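Skevus Bench Handling Station
For sewn goods, soft bags, covers and padded items

Home / Handling / Bench stations / Skevus

Overview
Specifications
What's in the package
Work at the station
Service

The Skevus is a bench station for folding, turning and packing soft goods. It takes over the repeat part of the job and leaves inspection, repair and final sign-off with the person at the bench. It runs beside an operator at normal table height and does not need a fenced cell when used at the speeds set at the factory.

Most of our customers come to us with a finishing room where people stand at tables and handle the same item several hundred times a shift. Thin fabric, straps and padding are hard to automate, and for years the choice was to leave the job by hand or change the product. The Skevus is built for shops that want to keep the product as it is.

Specifications

Cycle rate, two-fold item: up to 276 per hour
Maximum item weight: 800 g
Arms: 2
Jaw type: two-finger parallel, replaceable pads
Jaw pads: soft, medium, ribbed
Power: single phase, standard wall outlet
Air supply: not required
Control: Paltelix panel, touch screen, key switch
Stop buttons: one on the panel, one at each end of the bench
Station weight without table top: 482 lb

The table top is sold separately. Customers may use their own if it is flat, fixed and rated for the load. Send us a drawing before you order and we will check the bolt pattern.

What's in the package

Station base with both arms, Paltelix panel, one set of each jaw pad, one hand gripper for teaching, leveling feet, tool roll, printed manual. Cables are cut to 10 ft unless you ask for another length on the order form.

Work at the station

Every new item is taught before the arms run it. An operator who knows the product does the job by hand with the teaching gripper, which has the same jaw shape as the arms. The moves are stored on the panel and can be edited there. Teaching a simple cover usually takes one morning. Items with loose straps or more than one closure take longer, and we advise teaching them in sections.

We ask customers to pick their teachers from the people who already do the work. At the Naylor plant, where the first three stations went in, the finishing crew stayed the same size. Two people moved from folding to teaching and checking, and the late shift was dropped in October. Vandana Jaiswal leads that crew and wrote the site's teaching notes, which are now part of our printed manual.

"The folding was what hurt people's wrists," she says. "Now we rotate. You do an hour at the station, then an hour on inspection. The part I had to argue for was time to teach properly. If you rush it you get a bad fold all week."

Her notes also ask that operators be paid at the inspection rate while they teach. That is a matter for each site, but we pass it on.

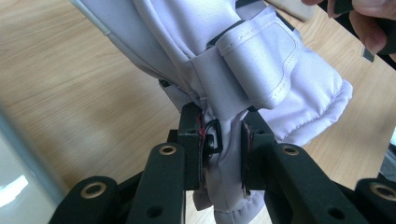 Jaw pads and grip points should be settled early in teaching, before any speed is set. On padded items, choose a grip point that can be found again on every piece. Hardware sewn to the fabric is often a good one: on this lavender piece the jaws have closed on the small black plastic loop and the gathered fabric around it, and the cloth is pulled into tight creases above and below. Creasing of that kind matters for some finishes. If your fabric marks easily, fit the soft pads and lower the grip force on the panel, then leave a test piece overnight and look at it again in good light.

Replace pads when the face looks glazed or an edge starts to lift. Spare pads ship in packs of four pairs.

Training

Operator training is one day on site for up to six people. Teacher training is a second day and is booked separately. We ask that a supervisor attend the first hour of each so that rotation, breaks and stop procedures are agreed on before the station goes live.

Service and parts

Service is handled by Fakmont from the same building where the stations are assembled. Phone support is open during plant hours. Stations in warranty get a loan panel if theirs has to come back to us. Arms are repaired in place.

Related items

Skevus rolling base
Paltelix panel cover, clear
Teaching gripper, left-handed
Pad pack, soft
Pad pack, ribbed

Page updated Jun 10, 2020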